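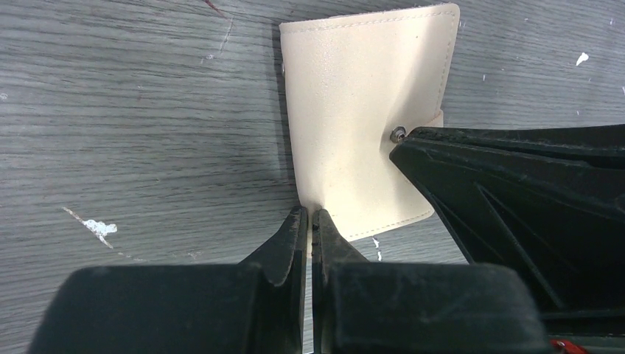 Home Trips Making Things About Contact

I've wanted to get inside the Farnus leather workshop in Zollcombe ever since my sister gave me one of their coin pouches for my birthday, so when they put up a little sign saying open day, November, come and have a sticky beak, I was there before the doors opened. So were a fair few others! The queue went past the bakery, which was dangerous, and I'd eaten a cheese scroll before I'd even got in.

The building used to be a seed store and it still has the big sliding door on the street side. Inside it smells amazing — leather, beeswax and a bit of machine oil. Vesna Ionescu took our group through (they only take 8 at a time because the aisle between the benches is so skinny) and she started us at the hide racks. I'd always imagined leather turning up in neat squares, but a hide is a great big wobbly shape with a neck and a belly, and the belly bits are stretchy, so those get kept for linings and test pieces. She let us bend the different thicknesses. I was hopeless at guessing which was which.

Next was cutting. They've got a clicker press, a heavy old thing in green paint that comes down with a thump you feel in your shoes, and a wall of cutting dies hung on nails. There are over 110 of them, and Vesna reckons she could find the one for the small pouch with her eyes shut. The trick is fitting the shapes around scars and insect bites without wasting half the hide. Somebody's kid asked if they ever sold the ones with the bites in, and yes, they do, there's a seconds basket near the till. You can guess where I ended up later.

The stitching room was my favourite part. Hrvoje Ivanov was sewing pale beige pouches in thread the same colour as the leather, and he told us that matching thread is harder to get right than you'd think, because every new batch of leather comes in a touch pinker or yellower than the one before. He holds the spools up at the window and squints. He also does the corners by hand, turning the wheel himself, very slowly, and I could've watched him go round corners all morning. The snaps go on after that with a hand press. We each got to set one in a scrap! Mine went in crooked and it pops open if you look at it sideways, but I've put it on my keys and I'm very proud of it.

They make 600 of the small pouches in a good month, which sounded like loads until I saw how many people were in the shop buying them.

I had a long chat with Nataša Stan at the finishing bench about looking after mine. It's a light colour and it has picked up some blue from my jeans. She said to leave the blue alone, wipe it with a barely damp cloth, let it dry away from the heater and use the tiniest bit of neutral cream, and to try the cream on the back first. Saddle soap is too much for these ones, apparently. I'd already used saddle soap. I kept quiet about that.

A few practical bits if you're thinking of going to the next one. Entry was 5 dollars and you got it back off anything you bought. Parking is behind the Angelovski hardware store, and it had filled up by ten. The floor is uneven near the hide racks, and there's a step down into the stitching room that I found with my toe. There's a loo, but you have to ask for the key.

I came home with a card holder from the seconds basket, caramel brown with one faint scratch on the back, plus a bag of offcuts that I have no plan for whatsoever. The Zollcombe bakery closes at two, by the way, so get your scroll on the way in.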